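26. Mai 2025 – Schnittraum, Kurzfilm »Galia«

Rohschnitt v4 durchgesehen, mit Dymphna Buckley. Laufzeit 17 min, zu lang. Küchenszene schleppt, Dialog ab dem zweiten Umschnitt raus, nur Blick stehen lassen. Dymphna will die Totale behalten, ich nicht. Vertagt.

Ton: Atmo vom Hof passt nicht zu den Nahaufnahmen, anderes Mikro? Im Tonbericht steht nichts. Şükran Kılıçarslan fragen, sie hat den Drehtag bei Molard geangelt. Clip 63 hat ein Knacken kurz vor der Klappe, stört nicht. In Clip 378 aber mitten im Satz – muss nachsynchronisiert werden oder wir nehmen den anderen Take.

Farbe: Material vom Februar deutlich kühler als der Rest. Erste LUT probiert, Hauttöne zu grün, wieder verworfen. Erst Weissabgleich pro Einstellung, dann Look. Dauert.

Platte 2 fast voll, Proxys auf die alte verschoben. Projektdatei neu verknüft, alles online.

Offen: Titelschrift, Abspann (Verschueren fehlt noch!), Musikrechte Sollard. 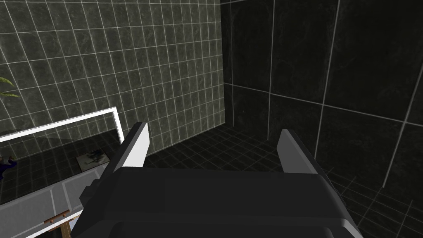
Welchen Take nehmen wir, falls Clip 378 nicht zu retten ist?
Den zweiten, Spiel etwas schwächer aber Ton sauber.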